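Visita al taller de enmarcación Cikodau: paspartús, molduras y montaje

03/04/2025

La jornada de puertas abiertas de Cikodau empezó en el almacén de moldura y terminó en la mesa de embalaje, con dos grupos que recorrían el taller en sentido contrario. Me tocó el que guiaba Consolacion Agbayani, responsable de corte. Estas notas siguen el orden del recorrido y recogen lo que me pareció útil para quien enmarca obra sobre papel en cantidades pequeñas. Los datos de medidas y tolerancias son los que nos dieron allí. No los he comprobado por mi cuenta.

Almacén de moldura

La moldura se guarda en horizontal, en estanterías de brazos, con la cara vista hacia arriba y una tira de cartón entre capas. El taller trabaja con 34 perfiles de catálogo y acepta además perfiles que traiga el cliente, con la condición de que el galce tenga al menos 12 mm de profundidad. Por debajo de esa medida el paquete de vidrio, paspartú, obra y trasera queda a ras o sobresale, y hay que suplementar por detrás con un listón.

La mayor parte de la madera procede de un único proveedor, Matoušek, que la entrega en bruto o con imprimación. El barnizado se hace en el taller. Las varas pasan unos días en el almacén antes de cortarlas, y Agbayani insistió en que ese reposo no se salta aunque haya prisa: una vara que entra húmeda se corta bien a 45 grados y abre la junta por el interior semanas después. En la pared hay un higrómetro de cuadrante y debajo una hoja con las lecturas de cada mañana. La última fila estaba sin rellenar.

Cada vara lleva en el canto una marca de lápiz con el lote. Si un marco grande exige dos varas, se cogen del mismo lote, porque el tono cambia de uno a otro incluso en perfiles lacados. Pregunté por los restos: los tramos largos se reservan para formatos pequeños y lo demás sirve de probeta de barniz.

Corte e ingletado

La ingletadora es una guillotina de doble cuchilla accionada con pedal. Se avanza en tres o cuatro golpes según la anchura del perfil, sin quitar toda la madera de una vez, y el último golpe retira muy poco material. Las cuchillas se mandan a afilar fuera. Para perfiles de más de 60 mm de ancho usan sierra de disco y repasan la cara del inglete con una lijadora de plato.

Vimos cortar un juego completo de cuatro piezas. El procedimiento fue el siguiente: primero los dos lados largos, después los dos cortos, comprobación por parejas apoyando una pieza contra otra por la trasera, y medida del galce con el tope. La comparación por parejas es lo que de verdad cuenta. Un marco con los cuatro lados medio milímetro largos cierra perfectamente; uno con dos lados desiguales, no.

La unión se hace con cola blanca y grapas en V clavadas por detrás. En perfiles altos se ponen dos grapas superpuestas en cada esquina. La cola que rebosa se retira con un trapo apenas humedecido antes de que forme piel. Sobre acabados encerados el taller prefiere dejarla secar y levantarla con espátula de plástico.

Paspartús

Esta fue la parte más larga de la visita y la que más preguntas generó. El cartón de paspartú se almacena en plano, en cajones anchos, separado por grosor y después por color. La gama de blancos ocupa bastante más sitio que el resto de colores juntos. Según Agbayani, el blanco roto es lo que más sale, por delante del blanco puro, y la razón es sencilla: casi ningún papel de obra gráfica es blanco puro, y al lado de un paspartú muy frío amarillea a la vista.

La cortadora es una Nunby de mesa con regla abatible y dos cabezales, recto y a bisel. El bisel se corta por el reverso. Se trazan a lápiz las cuatro líneas de la ventana prolongándolas más allá de las esquinas, se coloca un cartón de sacrificio debajo y se fijan los topes de inicio y final. Los topes se ajustan con recortes antes de tocar el cartón bueno. Una hoja nueva obliga a volver a ajustarlos.

El defecto habitual es el sobrecorte en las esquinas, una pequeña raya que asoma por la cara vista. Si mide menos de medio milímetro se cierra con un bruñidor de hueso. Si es mayor, la pieza se descarta. El defecto contrario, el corte corto, deja el centro de la ventana sujeto por una fibra, y ahí la tentación es tirar. En Cikodau lo terminan con una cuchilla de afeitar suelta metida en el mismo ángulo del bisel.

Sobre proporciones no hay una norma escrita. El criterio de la casa para papel de tamaño medio es un margen de entre 6 y 8 cm, con el inferior algo mayor que los otros tres. El encargo que nos enseñaron llevaba una lámina de 246 mm de ancho, y la ventana se había trazado 3 mm menor por cada lado. Con papel de barba, donde interesa ver el borde completo, la ventana se hace mayor que la obra y esta se sujeta por detrás con bisagras de papel japonés.

Hay dos comprobaciones previas al montaje, ambas sin vidrio. La primera es de medida exterior: el paspartú tiene que entrar en el galce con holgura, 2 mm en total en cada dirección. La segunda es de color, y se hace con las dos piezas, el paspartú de tono blanco roto y el marco de madera, sobre un tablero gris con dibujo de mármol. El gris les sirve de fondo de comparación, y sobre él se distingue mejor un blanco cálido de uno frío que sobre la mesa forrada de moqueta que usan para el resto del trabajo. 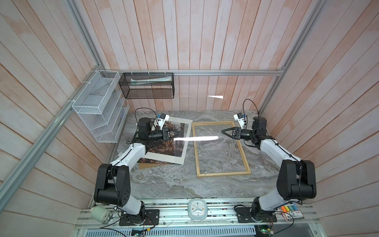 Vidrio y limpieza

El vidrio se corta en una sala aparte. Trabajan con flotado de 2 mm, con antirreflejo de 2 mm y, por encima de cierto formato, con metacrilato. El corte del flotado se hace en cortadora vertical, con rodel y rotura a mano. El antirreflejo se manipula siempre con guantes, ya que la huella sobre el tratamiento obliga a limpiar toda la superficie y casi siempre deja velo.

Para limpiar usan agua desmineralizada con una parte pequeña de alcohol, pulverizada sobre el paño y nunca sobre el vidrio. El exceso de líquido corre hacia el canto, queda retenido y pasa al cartón cuando el paquete ya está cerrado. Lilibeth Ignacio, que lleva el montaje, nos enseñó un paspartú devuelto con un cerco pardo en el borde inferior por esa causa. El bisel estaba intacto y el daño quedaba a la vista de todas formas.

El metacrilato tiene su propio problema, la carga estática. Se retira el film protector poco a poco mientras se pasa un cepillo antiestático, y la obra a pastel o carboncillo no se monta con este material en ningún caso.

Montaje del paquete

El orden de las capas, desde delante, es vidrio, paspartú, obra sobre cartón de apoyo y trasera. Paspartú y cartón de apoyo se unen antes por el lado superior con cinta de lino, formando una carpeta que se abre como un libro. La obra se fija al cartón de apoyo con dos bisagras en la parte alta y queda colgando. No lleva adhesivo en ningún otro punto.

Se cierra la carpeta, se coloca el vidrio encima y se revisa con luz rasante en busca de pelusas. Lo normal es abrir dos o tres veces. Ignacio trabaja con una pera de aire y un pincel plano, y evita soplar. Cuando el conjunto está limpio se sella el perímetro con cinta de papel engomado y se baja el marco sobre el paquete, con la cara vista hacia abajo al darle la vuelta. Me llamó la atención que el marco vaya al paquete y no al revés: así el vidrio se mantiene apoyado en toda su superficie y el paspartú no se desplaza.

La fijación es con puntas flexibles si el cliente prevé cambiar la lámina y con puntas rígidas en los demás casos, separadas 8 cm entre sí. Después se aplica cinta de papel kraft en el encuentro de la trasera con la madera, como barrera contra el polvo. Los herrajes de cuelgue van a un tercio de la altura. En las dos esquinas inferiores se pegan topes de fieltro que separan el marco de la pared.

El formato más grande en curso ese día tenía 696 mm de lado menor y llevaba un bastidor de refuerzo en la trasera. Para piezas así el taller admite hasta 9 kg con dos colgadores. A partir de ahí ponen pletina corrida.

Embalaje y salida

Las esquinas se protegen con cantoneras de cartón plegado, sin plástico en contacto con el barniz. Encima va papel glassine, luego cartón ondulado y por último la caja. Para envíos con vidrio se cruza cinta de baja adherencia sobre la cara, en aspa, excepto con antirreflejo, donde la cinta marca. La recogida la hace Cliltton por la tarde, y las cajas viajan de canto, con la flecha de posición en las cuatro caras.

Preguntas del grupo

Un asistente preguntó si se puede reutilizar un paspartú antiguo. Se puede si el alma del cartón sigue clara. Cuando el bisel ha tomado un tono tostado el cartón es ácido y conviene sustituirlo, y el antiguo se usa como plantilla de medidas.

Otra pregunta fue sobre marcos comprados hechos. El taller los acepta y corta el paspartú a medida, pero mide el galce en los cuatro lados y en las dos diagonales. Si las diagonales difieren más de 3 mm, el paspartú se recorta siguiendo el marco y la ventana se traza a escuadra, con lo que el margen exterior queda ligeramente desigual.

Sobre plazos, diez días laborables para perfiles en existencias. En agosto cierran el corte de moldura y mantienen solo el montaje. Los encargos con barniz especial hay que dejarlos antes de esa fecha, con la obra o, si no se quiere desplazar, con una plantilla de papel recortada al tamaño exacto y el papel de fondo anotado en el reverso.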